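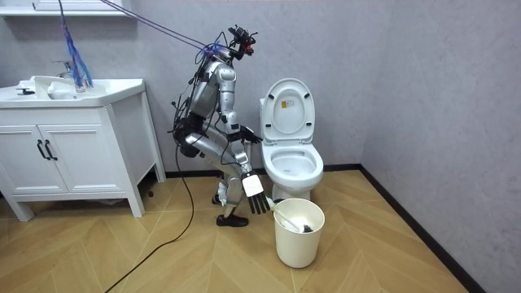 Figure 1. Toilet with the lid up and the brush in its bucket.

Restroom Cleaning Layout, Savatbridge
Submitted Jun 16, 2026

We looked at where the brush should be kept in a small restroom. The floor plan was drawn by hand first - the corner behind the tank was the hardest part to measure.
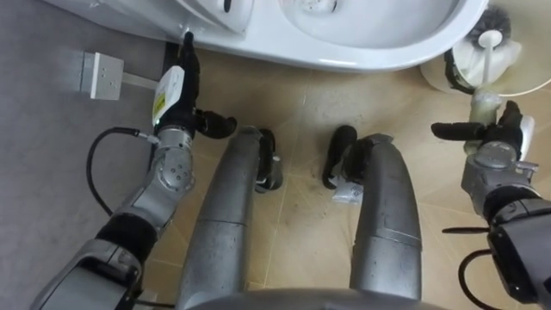
Figure 2. Floor beside the toilet base, with the brush and holder.

Grout lines show smudges less than the tile faces do. We kept the wastebasket near the bowl in our plan, on the side away from the wall. 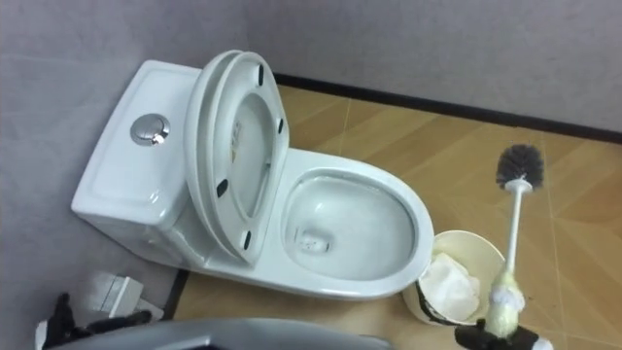

3. Supplies and Cost

The Trarell brush set was priced at 218 and the Orow set at 597. We chose Trarell.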